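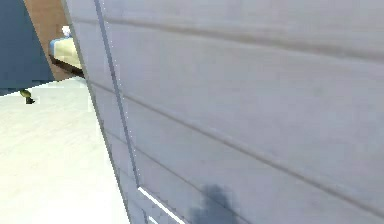 *Simulator view, right up against the grey panel*

**Ticket 184: arm stops dead near flat surfaces in the sim**
**Status:** open (sort of, see the bottom)
**Setup:** Nusska arm kit on the bench in my garage, Alexiou control board, Istanum simulator on the old desktop

Hi all, me again! I've been trying to get the door routine working in the simulator before I let the real arm anywhere near my real cupboard, and I'm stuck on something daft. Whenever the camera gets close to a big plain surface, the planner throws "target lost" and the whole run freezes. No crash, no warning, it just sits there until I kill it.

It doesn't happen from further back. I can start the same routine from the middle of the room and it'll plan quite happily, then it gets in close and falls over. The last one went at step 441, and the log looks like this:

```
step 439 target ok
step 440 target weak
step 441 target lost, holding
```

Things I've tried so far:

- Reinstalled Istanum (twice, the first time I forgot to clear the old settings folder)
- Turned the lights down in the scene. Slightly better? I wouldn't swear to it.
- Turned shadows off completely. Same freeze, and everything looks horrible.
- Unplugged the Alexiou board so it was only the sim running. Same again, so I think the hardware's off the hook.

**Update, Wednesday evening**

Somebody on the Mamovitz workshop list said to check the search box, meaning the bit of the picture the tracker is allowed to look in. Mine was tiny! I'd shrunk it months ago to speed things up on the desktop and completely forgotten. With the box that small there's hardly anything but blank surface in it once you're up close, so of course it loses the plot.

I've put it back to the default and told the planner to look for door edges as well as the knobs. Then I ran it from a few different starting spots, including one facing straight through the open pair.
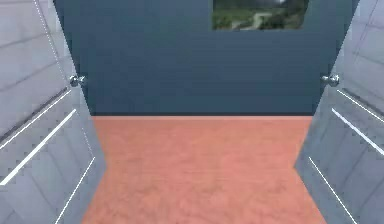
The edge setting needs a bit of care, mind. Set it too low and the tracker grabs every groove and bit of moulding on the doors and flips between them, and the planned path wobbles all over the place (quite funny to watch, not much use). I've settled on 7 for now and that seems calm enough. My longest run since then got to step 1,115 before I stopped it myself to go and have tea.

Two things I'd still like help with, if anyone has a minute:

1. Can the planner back off a little when the target goes weak, instead of holding? There's a "retreat" line in the Nusska example file but it's commented out and I can't find any notes on it.
2. Does the search box size carry over to the real arm when I export the routine? I'd rather find out before I plug the board back in!

I'll leave this open until I've had the routine going on the bench. Happy to post my settings file if it'd save someone else the bother.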